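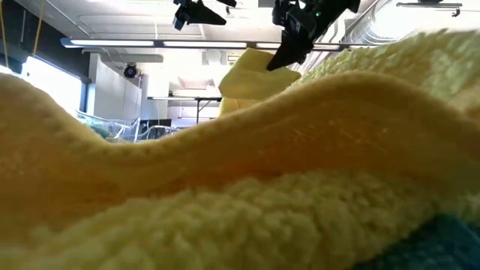
Capítulo 6
Normas para manos que aprietan

Os confieso que la primera norma de seguridad que leí entera me la leí castigada. Trabajaba yo en Ramton, tenía prisa por enseñar una demostración y me salté la evaluación de riesgos (¡total, si el robot solo doblaba toallas!). Mi jefa, Nermina Georgiev, me dejó el documento encima del teclado y se fue a comer.

Aquella tarde aprendí algo que os va a servir durante todo el capítulo: el riesgo se evalúa sobre la aplicación completa. Cuentan el brazo, la pinza, la pieza, la mesa y la persona que pasa por allí con un café. Una tela es blanda, sí, pero puede engancharse, tapar un sensor o esconder unos dedos, y la pinza aprieta igual.

Vamos a empezar por el vocabulario, que ya sé que es lo más pesado: peligro, riesgo, medida de protección, riesgo residual. Después veremos la parada de emergencia y la parada de protección, que mis alumnos confunden todos los años, y acabaremos rellenando juntos una hoja de evaluación con nueve apartados.

Antes de seguir, coged papel y apuntad todas las formas en que alguien podría hacerse daño junto a un robot que manipula ropa. Guardad la lista, que la corregiremos en el apartado 6.4.

6.1 Peligro y riesgo no son lo mismo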